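Grallow tenants win partial refund of cleaning fees in class settlement

Renters who lived at the Danoslow apartment complex in Grallow will get back part of the cleaning fees taken from their security deposits, under a settlement a county judge approved in March.

The agreement covers 1,363 former tenants. It ends a lawsuit that accused the complex's manager, Temus Residential, of charging a flat move-out cleaning fee no matter what shape an apartment was in when the keys were handed over.

Temus did not admit wrongdoing. The company said in a short statement that it settled to avoid the cost of a trial and that it has already changed how it handles deposits.
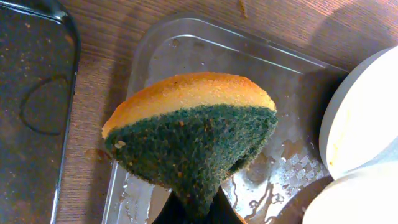 The case was filed by Gwawr Rees, who rented a one-bedroom unit in the complex's north building. According to the complaint, Rees spent two days cleaning before she moved out and took dated photos of each room. Her deposit came back with a cleaning charge and a separate line for "kitchen restoration." When she asked for receipts, the leasing office told her the fee was standard.

State law lets a landlord keep part of a deposit for unpaid rent, for damage and for cleaning needed to return a unit to the condition it was in at move-in. It does not allow deductions for ordinary wear. The landlord also has to send an itemized list of the charges.

Lawyers for the tenants argued that a flat fee cannot meet that standard. Temus countered that tenants had agreed to the fee in their leases. In a ruling last year, the judge said a lease clause could not override the deposit law, and the two sides began settlement talks soon after.

"My client kept asking one question, which was what the money was for," said Canan Kaplan, the attorney who represented Rees and the other tenants. "She never got an answer until we were in discovery, and the answer was that it was a line in the billing software."

Under the settlement, class members will receive 70 percent of the cleaning fee they paid. Payments will go out by check to the last address on file. Former tenants who have moved again can update their address with the settlement administrator, Saber Claims. No claim form is needed for people already on the class list.

Tenants who were charged for repairs, such as broken blinds or holes in walls, will not get that money back through the settlement. Those charges were left out of the case, and tenants can still dispute them in small claims court if the filing deadline has not passed.

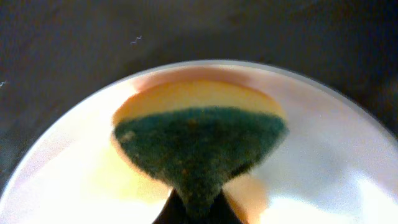
The settlement also sets rules for future move-outs at the complex. Temus must offer a walk-through before the tenant leaves, give the tenant a written list of anything that still needs cleaning, and allow time to take care of it. The list has to name the specific item and room. A general entry like "kitchen" will no longer be enough, and small jobs that a tenant can handle with a two-sided sponge, the usual yellow foam with a green scouring pad, have to be left open for the tenant to do before any fee is charged. If Temus does bring in a cleaning crew, it must keep the invoice and send a copy with the deposit statement.

Those rules will stay in place for 2 years. Kaplan's office will receive copies of a sample of deposit statements during that time and can go back to the judge if the charges do not match the invoices.

One former tenant objected to the deal in writing, saying class members should get the full fee back. The judge wrote that the objection was reasonable but that a trial carried real risk for the tenants — some of them had left units that did need cleaning, and sorting those out one by one would have taken a long time and used up much of the recovery.

Rees will receive an added payment for her role in bringing the case. The amount was approved along with the attorney fees, which Temus will pay separately from the refunds.

Checks are expected to be mailed about 20 days after the appeal period closes. Tenants who do not cash a check before it expires can ask Saber Claims for one replacement. Any money left after that will go to a legal aid program that helps renters in the county with deposit and eviction cases.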